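## Spanish placement: yes/no vocabulary checklist vs. typed recall

**tilde_n** · 7:40 a.m.

We place incoming ninth graders into Spanish 1, 2, or 3 at Kastbridge in May. Until now placement has used a grammar paper written against the Histlow textbook. It works for students who came through our own middle school program and badly for everyone else, as the items follow the Histlow chapter order. A student who learned the past tense from a different book, or at home, loses points on items that depend on the exact wording of the Histlow exercises.

I'm proposing to replace it with a vocabulary test sampled from the first 2000 words of the Gough list. Sampling is by frequency band, same number of items per band. Delivery would be in Bokia, which we already have for homework.

Two formats are possible:

- Checklist. Student sees a word and marks whether they know it. Made-up words are mixed in, and the score is corrected for false claims.
- Typed recall. Student sees an English prompt and a short Spanish sentence with a gap, and types the word.

I prefer the checklist. It is faster, it allows a larger sample, and it needs no hand scoring. Has anyone run either format for placement, as opposed to a unit quiz?
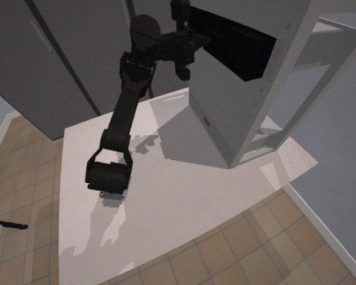

**mrs_subjunctive** · 8:15 a.m.

Typed recall, and I would not consider the checklist for this purpose. Cognates break it. A ninth grader with no Spanish will mark *hospital*, *animal*, *natural*, and *color* as known and will be correct each time. None of those are false claims, so the correction does nothing. You end up with true beginners scoring in the same range as students who had a year of class.

Removing cognates from the sample fixes that but changes what you are measuring. The bands are no longer comparable, especially the upper ones, where the share of cognates goes up.

**tilde_n** · 8:31 a.m.

Cognates can be sampled at a fixed rate per band. Then the inflation is the same for everyone and the cut scores absorb it.

**mrs_subjunctive** · 8:44 a.m.

It is not the same for everyone. Strong readers in English get more from cognates than weak readers do. You would be placing partly on English reading level, and the weak English readers with real Spanish would go down a course.

**labcoat_verbs** · 10:02 a.m.

Both formats have been used at my school. Notes, in no special order:

- The checklist correction is unstable for students who mark nearly everything. One student can drop a whole level on a few made-up words. Set a false-claim limit and retest anyone over it. Do not try to rescue the score with a formula.
- Made-up words need checking by a fluent speaker. Ours included one that is a common regional word for a snack. Heritage speakers marked it, correctly, and were penalized.
- Typed recall in Bokia defaults to strict accent matching. *Arbol* without the accent is scored wrong. The setting is under item options and has to be changed per item, or changed in the template before the items are built. Changing the template later does not update existing items.
- Typed recall takes longer than you expect, mostly from students hunting for accented characters. Turn on the on-screen character bar.
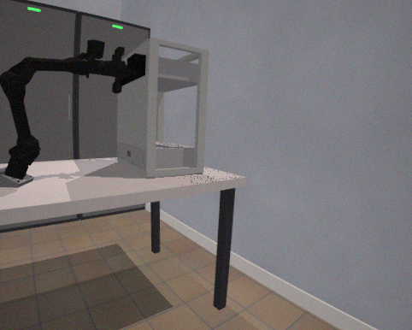 - Neither format tells you anything about listening. If your Spanish 3 is taught mainly in Spanish, the vocabulary score alone will put some students in a room they cannot follow. We added a short listening section and it changed a fair number of placements near the 2/3 line.

On the main point I am closer to mrs_subjunctive, but with the accents scored leniently. For placement you want to know whether the student has the word. Spelling can be handled in class.

**room_b_late_bus** · 12:20 p.m.

I disagree with lenient accents. In verb forms the accent is part of the word. *Hablo* and *habló* are different people and different tenses. If the gap sentence calls for one and the student types the other, that is an error a Spanish 2 teacher will want to see.

**labcoat_verbs** · 12:41 p.m.

Agreed for verbs. Test nouns and adjectives leniently, and either leave conjugated verbs out or accept the infinitive. The Gough list is organized by headword, so a test sampled from it has no reason to be testing tense.

**room_b_late_bus** · 12:58 p.m.

Then you have a placement test for Spanish 2 and 3 with no verb forms in it. That seems like a large hole. I would keep a cut-down version of the grammar paper next to it, with the chapter-specific wording removed.

**tilde_n** · 3:25 p.m.

Replying to several points together.

Cognates: I accept the English reading argument. I had been treating the effect as a constant and there is no good basis for that.

Accents: per-item settings are a problem, as I built the trial bank last week from the default template. I'll rebuild it.

Time: we have 13 groups to get through in the computer lab, and each gets a single class period. That was the reason for the checklist. With typed recall I would have to cut the sample, and the upper bands would then rest on very few items each.

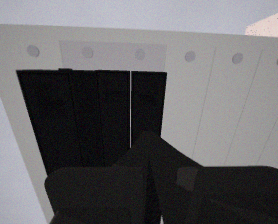 One way out is to stop early. Students start at the lowest band and the test ends when they fall below a set score in a band. Beginners would be done quickly and the time would go to students near the 2/3 line, where the decision is harder. Bokia has branching between sections, though I have not tested whether it branches on a section score or only on the total so far.

**labcoat_verbs** · 3:50 p.m.

Only on the total so far, the last time I set one up. You can get around it by making each band a separate section and raising the required total at each branch. Work out the thresholds on paper first. Also turn off item shuffling across sections, otherwise the branches fire in the wrong place.

**mrs_subjunctive** · 4:12 p.m.

Early stopping is fine for beginners. It is poor for heritage speakers, who often miss school words in the low bands (*ruler*, *stapler*) and know plenty higher up. Require a low score in two consecutive bands before stopping.

**tilde_n** · 4:30 p.m.

That can be done with the same threshold method. I'll build a typed version with the two-band rule, lenient accents on nouns and adjectives, and a reduced grammar section without the Histlow wording. The listening section will have to wait until I know how much of the period is left.

**room_b_late_bus** · 4:47 p.m.

If listening and grammar don't both fit, I would still run grammar. Post the bands and thresholds when you have them.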